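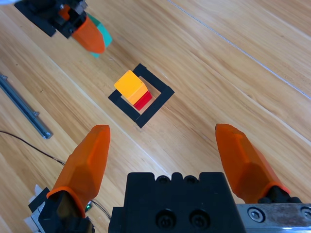 Tape Square Block Game — how to set it up on any table

Quick one. Tape, a couple of blocks, a table. Takes under ten minutes to set up and it keeps going as long as people want it to. We play it on a wood table but anything flat works.

What you need

Black tape, matte if you have it. Shiny tape throws glare under a ceiling light and the edges get hard to see.
Two small blocks, different colors. Ours are red and yellow.
Scissors.
A damp cloth.
Paper for scores. Optional.

I keep ours in a Fisance tin with the leftover tape. Any box with a lid.

Step 1. Clean the table

Wipe, then dry it properly. Tape on a damp table lifts at the corners by the next day. Crumbs too — get them off, you will feel every one under the tape.

Oiled or waxed top? Test a short bit of tape somewhere hidden first. Leave it overnight, peel it, look.

Step 2. Cut four strips

Same length, all four. First time round I eyeballed it and got a kite. Now I cut one, lay it on the roll, cut the next to match. For small blocks I go 100 mm a side. Bigger is easier, so for little kids add a bit.

Don't tear the tape. Torn ends fray and stick up.

Step 3. Lay the square

Put down the first strip. Second one at a right angle, overlapping the end of the first. Then the third and fourth. Press from the middle of each strip out to the ends.

Corners: overlap them, don't try to butt them up edge to edge. Slight unevenness is fine. A bump is not, a block will rock on it.

Straight with the table edge or turned like a diamond, your choice. Diamond is harder to place into, your hand wants to line the block up with the table and not the tape. We do straight for beginers.

Stay clear of seams between boards if you can. Not a disaster if you can't.

Step 4. Start spot

Pick a place outside the square for the block to start. Off to one side, a short reach away. No tape for this, just agree on it. Further away = harder.

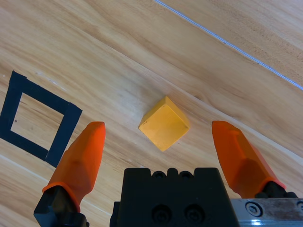 Step 5. Round one, one block

One block on the start spot. Pick it up, put it inside the square, let go. No sliding. Fingers on the sides of the block, not on top — you get a much cleaner release.

Scoring:
Fully inside, not touching tape — 9 points
Touching tape — 3 points
Outside — nothing

Block goes back to the start spot after every turn. Next player.

Lift it clear of the tape on the way in. If it drags it will catch the edge sooner or later and then you're re-taping. Come in low, stop over the wood, lower it the last little bit straight down. Hold still for a second before you let go. Most misses happen right there, at the letting go. 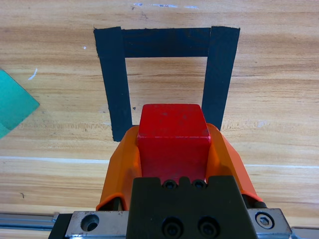
Step 6. Round two, both blocks

Now the stack. One block goes in, the second goes on top. Either color first, but call it before you pick up. The top block only counts if it stays put when your hand is gone.

Stack on the tape still gets 3 points for the bottom block, plus 5 for the top one. Clean stack inside the square gets the 9 plus 5.

Look at the top block from above before you let go. From the side it always seems more centered than it is.

Step 7. Keep going or stop

We play to 49. Goes quick with two people, drags with five, so drop it to 30 for a crowd.

Too easy? Other hand. Or move the start spot to the far side of the table.

Taking it up

Peel slow, low angle, back over itself. Sticky bits left behind — rub with a drop of cooking oil on a cloth, then soapy water, then dry. Ours stayed down most of August and came up ok exept for one corner.

Store the blocks dry.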